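What I learned from a month of packed lunches

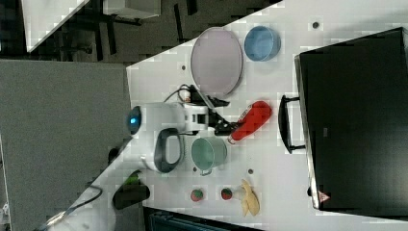
2 min read

I gave up shop sandwiches in December, mostly because mine had crept up to 35 a week with the coffee. Tyyne Halonen talked me into it (she's been at it for years) and lent me her bean soup recipe. It makes loads! I had it four days running and still put two tubs in the freezer.

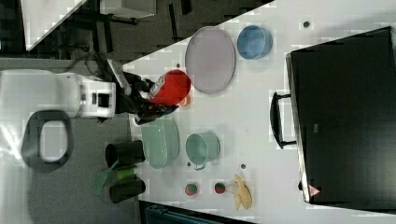
The cold pasta was less of a hit — too much vinegar, my fault. Leftover roast veg with rice is the one I keep going back to, and it takes me no time at all before the 7.29 bus. Next month I'm trying Aino Jääskeläinen's rye rolls, so send me your fillings please!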